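Notice to the Residents of Hesmont House

The Office of Records regrets to inform residents that the computer which has kept the house register since February is to be retired. Ms. Yetunde Eze, Registrar, has directed that its cover be removed and its hard drive, in the blue caddy, be surrendered to this office.

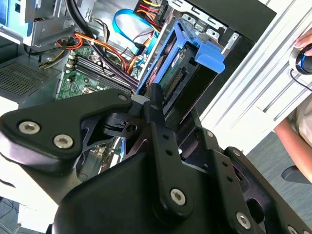 Mr. Tae-yang So has objected in writing. He states that the register holds 2000 entries, that 70 of them concern his late wife, and that he wishes to be present when the drive is lifted out. The request was granted -- the rules are silent on the matter.

A chair will be provided. Residents are asked to keep their voices low in the corridor.

5 August 2019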